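Flisholm便り 年度末号
2022/03/31

年度末、みなさんいかがお過ごしですか。わたしは紙に埋もれています。店の奥の小部屋、お客さまからは見えない、あの白いカーテンの向こう側ですね。あそこをついに片付けはじめました。先月号で「やります」と書いてしまったので、もう逃げられなくて(書かなければよかった)。

Flisholmを開けて7年になります。便箋と封筒とノートだけの小さな店のつもりだったのに、いつの間にかインクが増え、シールが増え、去年は季節のはがきの棚までできました。売り場が広がった分だけ裏の小部屋が狭くなっていったわけで、冬のあいだは横向きに歩かないと奥の窓まで行けませんでした。窓を開けるためだけにお腹をへこませる生活、おすすめしません。

今回は、その片付けで分かったことや、途中で手が止まったもののことを、思いつくままに書いてみます。新商品のお知らせは最後のほうにありますので、急いでいる方はそこまで飛ばしてくださいね。

まず、段ボール。紙ものの店なので、荷物はほとんど段ボールで届きます。で、しっかりした良い箱が来ると、つい取っておいてしまうんです。発送に使えるかも、棚の奥の高さ合わせに使えるかも、と。その「かも」が天井近くまで積み上がっていました。思い切って、同じ大きさのものは少しだけ残して、あとは全部たたんで資源回収へ。たたんでひもで縛る作業、わたしはけっこう好きです。十字にかけて、最後にぎゅっと引くところ。指が痛くなりますけど。

次が、包装紙の切れ端。これはもう、病気みたいなものです。細長い帯みたいなのや、手のひらより小さいのまで、引き出し三段にぎっしり入っていました。柄を見るといつ仕入れた紙か思い出してしまって、ちっとも進まないんですよ。青い鳥の紙は開店した年の冬、からし色の小花は二年目の春。あの小花の紙は本当に人気で、再入荷のお問い合わせを今でもいただきます。版がもうないそうで、わたしも残念です。

切れ端は捨てずに、小袋に詰め合わせて店頭に置くことにしました。一袋354円。半端な値段なのは、袋代やら何やらを足していったらそうなっただけで、深い意味はありません。レジでおつりが面倒だなと今から思っています。コラージュをされる方、手帳に貼る方、それからお子さんの工作用にもどうぞ。柄は選べませんので、そこはくじ引き気分でお願いします。

紙の山が低くなってくると、その下から機械類が出てきました。動くかどうかも分からないラベルプリンター、どの機種のものか分からない電源コード、マウス、キーボード、またコード。パソコンまわりのものって、どうしてこう、一度しまうと二度と出さないのに捨てられないんでしょう。

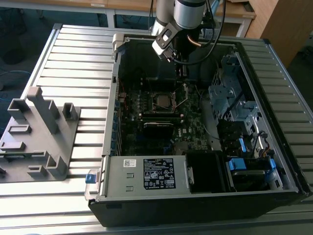

ふたを開けたデスクトップパソコン。緑の基板に「DELL」の文字が見えます。

パソコンの処分は、紙のようにひもで縛って終わりとはいかなくて、ちょっと身構えますよね。わたしがいちばん気になるのは中のデータです。お客さまのご住所が入っていたものを、そのまま手放すわけにはいきません。ですから顧客台帳に使っていた分だけは別にして、データ消去の手続きをきちんと済ませてから出すことにしました。ご心配なく。まだ小部屋の棚のいちばん下で、布をかぶって順番を待っています。

さて、その顧客台帳のことです。

開店からしばらく、うちの台帳は紙のカードでした。お名前とご住所と、好きな紙の傾向をひとこと。「罫線は細いほうが好き」とか「犬の柄が出たら連絡」とか、そういうのです。あるときClasteckという在庫と台帳のソフトを使いはじめて、カードの中身を少しずつ打ち込んでいきました。閉店後に毎日20分だけ、と決めて。20分って、やってみると短いんですよ。お湯を沸かして、お茶をいれて、椅子に座って、さあと思うともう半分過ぎている。

それでも続けていたら終わるもので、いま画面を開くと登録件数は2395と出ます。はがきを一枚だけ買ってくださった旅の途中の方も、毎月便箋を買いに来てくださる方も、同じ一件です。当たり前なんですが、その当たり前がちょっと不思議で、しばらく画面を眺めてしまいました。

打ち込みが済んだ紙のカードは、もう要らないはずです。片付けの本ならきっと「処分しましょう」と書いてある場面。でも、これがどうしても手放せませんでした。字が残っているんですよね。ご本人に書いていただいた分もあって、万年筆の方、鉛筆の方、レジ横のボールペンがかすれて途中から色が変わっている方。住所はソフトに入っても、かすれ具合までは入りません。

それで、カードは鍵のかかる引き出しに入れて残すことにしました。片付けとしては負けです。負けですけど、自分で決めた負けなので気分は悪くありません。
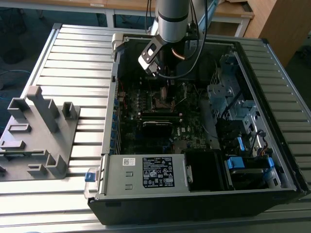 横に寝かせた本体の中。小さな部品がびっしり並んでいます。

紙とデータと、どちらで残すのがいいか。お客さまともよくこの話になります。日記をずっとノートに書いていたけれど場所を取るので写真に撮って捨てようか迷っている、というご相談(ご相談というか、立ち話ですね)もこの春は多い気がします。引っ越しの季節ですものね。

文房具屋の立場では「ぜひ紙で!」と言うべきなんでしょう。でもわたしは、撮って捨ててもいいと思っています。全部残そうとすると、あの小部屋になりますから。横歩きですから。わたし自身は、仕入れの控えや古いカタログはどんどん画像にして、紙のほうは処分しています。手紙と、人の手で書かれたメモだけは紙のまま。線引きはそのくらいざっくりしています。

迷ったときにやってみてよかったのは、箱をひとつ決めることです。その箱に入る分だけは、理由がなくても残していい。新しく入れたくなったら、ふたが閉まるように何かを出す。箱はお菓子の空き缶でも何でもいいんですが、ふたがきちんと閉まるものにしてください。ふたのない箱だと、わたしのような人間は上に積みます。高さの限りに積みます。

もうひとつ、箱のふたの裏に、しまった年月を書いておくこと。これは片付けの途中で自分が心底ほしいと思ったものです。中身はだいたい見れば分かるのに、いつしまったかはまるで思い出せない。リボンの入った缶など、開けた瞬間に「誰が入れたの」と声が出ました。わたしです。店にはわたししかいません。

データのほうも、しまい方は紙と似ています。

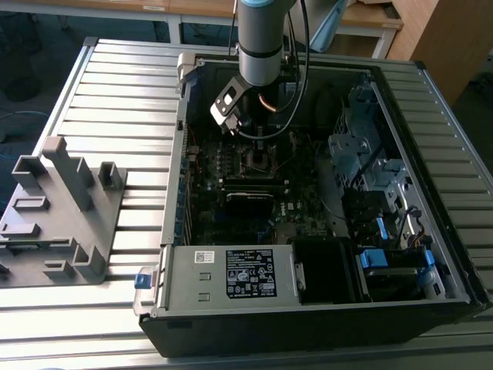
名前のつけ方がいいかげんだと、あとで泣きます。わたしの古いフォルダには「新しいの」「新しいの2」「こっちが新しい」という三つが並んでいて、いちばん新しいのは「新しいの」でした。ひどい話です。いまは頭に年と月をつけて、そのあとに短く中身を書くようにしています。「はがき棚の配置」とか「夏の注文控え」とか。味気ないけれど探せます。それと、大事なものは二か所に置くこと。二か所目は店ではなく家にしています。

写真の整理は、正直まだ手をつけていません。開店準備のころの写真が山ほどあって、ペンキを塗っている壁ばかり延々と写っているんです。壁の写真、どうしましょうね。乾くまでの色の変わり方がおもしろくて撮ったのは覚えているんですが、いま見るとただの壁です。これは夏まで寝かせます。

片付けの最中は、お昼をよく抜けてRequenaで食べていました。角のあの喫茶店です。チーズトーストにはちみつをかけるか聞かれるので、かけてもらってください。紙ぼこりを吸ったあとの甘いものは格別で、ついでに奥の席で便箋の下書きまでしてしまい、戻るのが遅れて、シャッターの前でお客さまをお待たせした日もありました。あのときは本当に失礼しました。おわびのシール、気に入っていただけていたらうれしいです。

小部屋のその後ですが、正面を向いたまま窓まで歩けるようになりました! 小さな快挙です。窓辺に丸椅子を置いたら思いのほか居心地がよくて、この便りもそこで書いています。向かいの屋根に鳥が来ます。何の鳥かは分かりません。詳しい方、店で教えてください。

ここからはお知らせです。

お待たせしていたPrilttonのノートが入荷しました。表紙は灰青、生成り、れんが色の三色。中は無地と細い横罫から選べます。にじみにくい紙で、わたしは横罫のほうを片付けの記録に使っていますが、太めのペン先でも裏に抜けませんでした。れんが色は入荷が少なめなので、ご希望の方は早めにお声がけください。お取り置きは一週間までです。

切れ端の詰め合わせは、レジ横のかごに出します。なくなり次第、次の引き出しの分を詰めます。引き出しはまだあるので、しばらくは続くと思います。

それから、少し日に焼けてしまった封筒と、角の曲がったはがきを、入口の木箱に値引きして並べました。使うぶんにはまったく困りません。友だちに気軽に出す手紙には、むしろこのくらいがちょうどいいかも。片付けで出てきた見本帳の余りも同じ箱に入れてあります。見本帳は無料です。お好きなだけ、と言いたいところですが、おひとり一冊でお願いします。

ご住所が変わった方は、店頭か、この便りへの返信でお知らせください。夏のはがきは7月のはじめにお送りするつもりで、絵柄はいま二案で迷っています。すいかか、風鈴か。すいかに傾いていますが、去年もすいかだったような気がして、さっきから去年の控えを探しているところです。「新しいの」の中にあるはずなんですけど。

Flisholm 店主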